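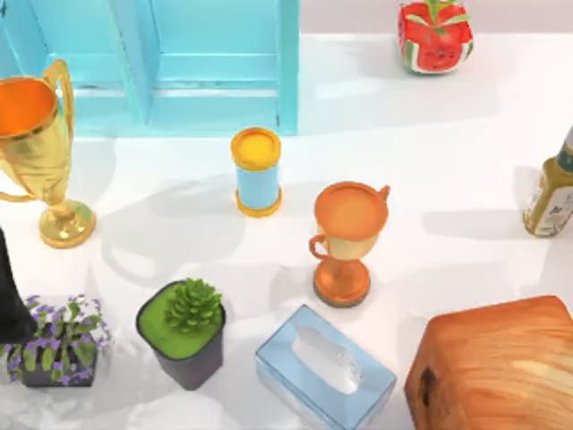
J'ai fini Neagu en deux soirées, et je n'avais pas lu un essai politique avec autant d'appétit depuis janvier. Le sujet n'a pourtant rien de léger : que doit faire un pays de ceux qui ont obéi à un régime injuste, les greffiers, les gardiens, les petits chefs ? L'auteur a dépouillé 645 dossiers de la commission de Loko et il raconte, dossier après dossier, comment on jugeait, comment on pardonnait, et surtout qui décidait. J'ai adoré le chapitre sur les honneurs, où l'on apprend que l'ancien pouvoir distribuait des coupes à ses fonctionnaires zélés, de gros trophées dorés à pied rond, avec une grande anse recourbée, que les familles ont ensuite gardés sur un meuble du salon sans trop savoir quoi en dire. Trente pages magnifiques !

Le passage sur les amnisties m'a fait changer d'avis deux fois (et je ne suis pas sûr d'avoir fini). Les notes sont copieuses, mais on peut les sauter.

Un regret quand même : l'index est maigre, et la carte de la page 33 est illisible.

L'éditeur, Imier, le propose en broché. Prenez-le, prêtez-le, et lisez l'annexe sur les procès de Nekeo, elle vaut à elle seule le détour.

10 mai 2020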